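March 12, 2023

Small bench, back wall. Took everything off, wiped down the black top, put back only what the Prostach dilutions need. The rest is in the Nimby bin under the sink until Elżbieta has gone through it.

Pipette check first. The 20–100 was reading low in December and went out for service. Set to 100, ten shots of water on the balance, all fine. Set to 36, also fine. Czesław wants the 60 setting checked too, he uses it most. Will do that tomorrow with fresh water.

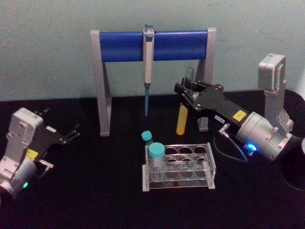
Storage is the thing I keep going back and forth on. Czesław lays the pipette down between steps and I have asked him to stop. Liquid runs back into the body if there is any left in the tip, and then we pay for another service. With the stand against the wall and the pipette hooked over the blue bar, the tip points straight down and clears the table, so I'm leaving the stand in that spot. A tip box still has to go somewhere. Probably left of the stand, if it doesn't get in the way of the rack.

Rack: using the clear acrylic one, two rows of four. Washed it in dish soap, no alcohol. The old one crazed all over after a year of ethanol wipes and you couldn't read a label through it. Screw-cap tubes go in from the left. Teal caps for stock, please keep to that. The Choi tubes have a different thread and the caps leak, so don't mix them even if they seem to fit.

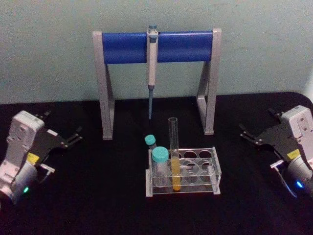
Labels still to do. Marker on the cap is not enough, caps get swapped. Write on the tube wall, high up, then a strip of clear tape over it. Elżbieta has the good tape.

Glass tubes: four with chipped rims went in the broken glass box. The yellow dye goes in glass, it stains plastic and the stain never comes out. Half full at most or it slops when you lift it.

To do:

- 60 setting, ten shots, write it in the balance log
- order tips (Rerkotora quote is in the drawer, check it's still good)
- ask Elżbieta about the Nimby bin
- second stand for the other bench, if there's money

Balance is off and covered. Key is back on the hook.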